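Come write (and think, and argue) with us: call for participants, Daltitz Reading Lab

Hi! I'm Joelle Sabbagh, and I run the little reading and memory group at Daltitz. If you've ever gotten to the bottom of a page and realized you have no idea what you just read, I would love to meet you. I do it all the time, and I study this stuff for a living.

We're looking for 20 adults to take part in a study on mind wandering during reading. It starts in May and we'd like to have everybody signed up before then. You don't need to know a thing about psychology. You don't need to be a big reader either, and I'd be really happy to get some people who haven't finished a book since high school.

What you'd be doing

You come to our rooms in Gesville for seven sessions, one a week. Each time you sit down with a short piece of nonfiction (we've got beekeeping, bridge building, the history of zippers, a very long one about salt) and read it at your own speed on a screen. Every so often a soft tone plays and you tell us where your mind was. Were you on the page? Planning dinner? Replaying a fight with your sister? You only have to pick from a short list of buttons, so nobody hears about the fight unless you feel like sharing.

After the reading there's a break, and then you write freely for 10 minutes about anything the text made you think of. This is my favorite part. Our hunch is that some of the wandering people do while they read comes back later as new ideas, and we want to see which kinds do and which kinds just vanish. Sylvie Poirier, who put together the scoring system with me, thinks most of it vanishes. I think she's wrong, and we have a lunch riding on it.

A session takes roughly 90 minutes with the break. We run them in the morning starting at 9:30 and again in the late afternoon, and you can switch between the two if your week goes sideways. Just text us the night before. 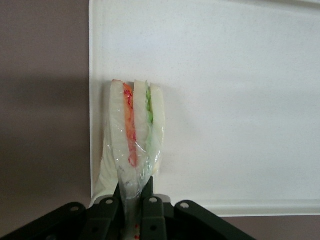
Do I have to be good at writing to sign up?

Spelling, grammar and style don't count for anything in this study. We look at the ideas and how they connect to what you read, and a page of half sentences works as well as a polished essay.

Who can join

You should be 18 or older, comfortable reading in English, and able to see a normal computer screen with or without glasses. If you've had a concussion in the past year, please sit this one out and write to me anyway, as we're planning something separate where that would be fine. The same goes for anyone who has already been in our poetry study last fall. You know our tricks!

Coffee before a session is okay if that's your usual habit. Please don't pull an all-nighter first, though. We've had people do that and the data is mostly yawning.

What you get

We pay by gift card at the end of every session, with an extra one for finishing all seven. You can quit whenever you want, keep what you've been paid so far, and you won't get a sad email from me about it. When the study is over we'll also send you a plain-language write-up of what we found, plus your own results next to the group's if you check that box on the form.

Your answers are stored under a code, and only Tala Awwad and I can match the code to a name. The free writing gets typed up without names or places in it before anyone scores it.

We could use a helper too

While I've got you: there's one part-time opening for a session assistant, 16 hours a week, through the end of the study. You'd greet people, start the software, keep the schedule from falling apart, and type up handwriting that is sometimes truly awful. A psychology or education background is nice but I care more that you're patient and good with strangers. You can't be both the assistant and a participant, so pick one.

How to sign up

Fill out the short form on our page or leave a message at the front desk, and say whether mornings or afternoons suit you better. Lino Bassi handles the calendar and will call you back to set up your first visit. For the assistant job, send me a few lines about yourself and the name of somebody you've worked with. No cover letter, please, I beg you.

Parking is behind the building, and the door on that side sticks, so give it a good push.

Joelle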